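Grewal House Residents' Association
Minutes of the Household Goods Meeting, 08/06/2026

Present: Hyun-seo Jeon (chair), Murali Namboodiri, Hye-jin Chae, Kyung-tae Woo
Apologies: Ji-hoon Yang

1. Minutes of the April meeting
Approved with one correction. Under item 4, the storage unit is rented from Cetivano, not Hostgate.

2. Sorting of donated goods
Ms. Chae reported that sorting in the front room continues. Small items are being laid out on the table before they are assigned to a box. She noted that a printed paper fan reading 蘇州 (Suzhou), a wooden spatula, a blue clothes hanger and a black strap with a buckle do not belong to any of the agreed groups - kitchen, clothing, gifts and paper goods - without some discussion. It was agreed that the spatula go to kitchen and the hanger to clothing. The fan was held over to item 3.
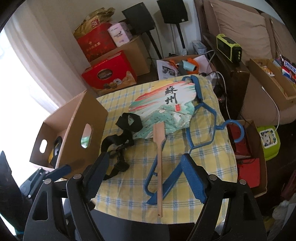 Murali Namboodiri asked whether straps and belts should be listed with clothing at all, as buyers at the last sale had looked for them among the luggage. The chair ruled that straps with buckles be listed with luggage for this sale only.

3. Decorative and gift items
Members discussed whether gift boxes should be offered separately or with other goods inside them. Mr. Woo preferred to sell them separately and proposed a price of $2 each. Carried, Mr. Namboodiri abstaining. The fan will be priced at $8 and shown flat, as there is no stand for it.

4. Boxes and labels
The association has 88 adhesive labels left. Ms. Chae expects to need over 80 and asked that labels be placed on boxes only. Agreed. Boxes with hand holes are to be kept for heavier goods. Mr. Woo will ask Prova for a price on a further pack of labels.

5. Use of the front room
The room is required for the reading group in the evenings. Goods may stay against the wall - the table must be cleared by five o'clock. Ms. Chae asked that the tablecloth be left in place. Agreed.

6. Other business
Mr. Yang had asked in writing that unsold books be returned to their donors. Deferred to the next meeting.

Actions
Ms. Chae: revise the list of groups, adding luggage
Mr. Woo: labels
Mr. Namboodiri: notice for the front door

The meeting closed at 7:40 p.m.

Related documents
Minutes of the April meeting
Guidelines for donated goods
Front room booking form

Contact the secretary | © Grewal House Residents' Association | Back to top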